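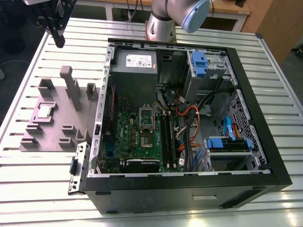 Residents in Natthorpe say they want the town's old computers collected more than once a year, and several told the town council so during a public meeting on electronic waste. One woman said she had kept two dead desktops in her hall closet since last June because she missed the only drop-off date. Another resident asked why the town picks up couches at the curb but will not take a printer.

The council heard the comments before voting to extend its contract with Plarix, the recycling firm that has handled the annual collection so far. Under the new terms the firm will run 8 drop-off days a year in the parking lot behind the Robles Street library. The extra dates will cost the town $3,000 a year, paid out of the existing trash budget.

Households can bring desktops, laptops, monitors, printers, phones and cables at no charge. Televisions will still carry a fee, and the firm will not accept refrigerators, air conditioners or anything with a fuel tank. Businesses can use the service if they register first, but they are limited to 40 items per visit.

The first drop-off under the new schedule is set for June. The full list of dates will be mailed with the next water bill and posted at the library and at town hall.

24 shares

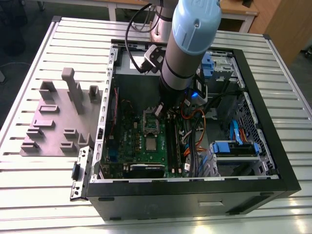 What to do before you drop off

The town is asking people to copy anything they want to keep and then erase their drives at home. Those who cannot get an old machine to start may take the hard drive out and hold on to it - the rest of the computer will be accepted without it. Laptop batteries that are swollen or leaking should not be put in a bag or box with other items. They go to the hazardous waste counter at the Irness transfer station, which takes them year-round.

Some at the meeting worried about personal files ending up in the wrong hands. The new contract requires drives to be shredded and bars the firm from reselling them. Working computers may still be passed on for reuse with the drive removed, and owners who do not want that can ask at the gate for a recycle-only sticker.

Metals such as copper, aluminum and steel will be sorted and sold as scrap. The town gets a small share of that money, although council members said it has never come close to covering the cost of the service. Circuit boards go to a separate processor.

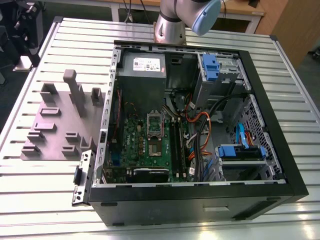
A desktop computer with its side panel off.

A request for curbside pickup was put off until the budget talks later in the year. Residents who cannot drive to the library can call town hall and ask to be put on a list for home collection, with seniors and people with disabilities served first. The list opens 2 weeks before each drop-off day.

11 comments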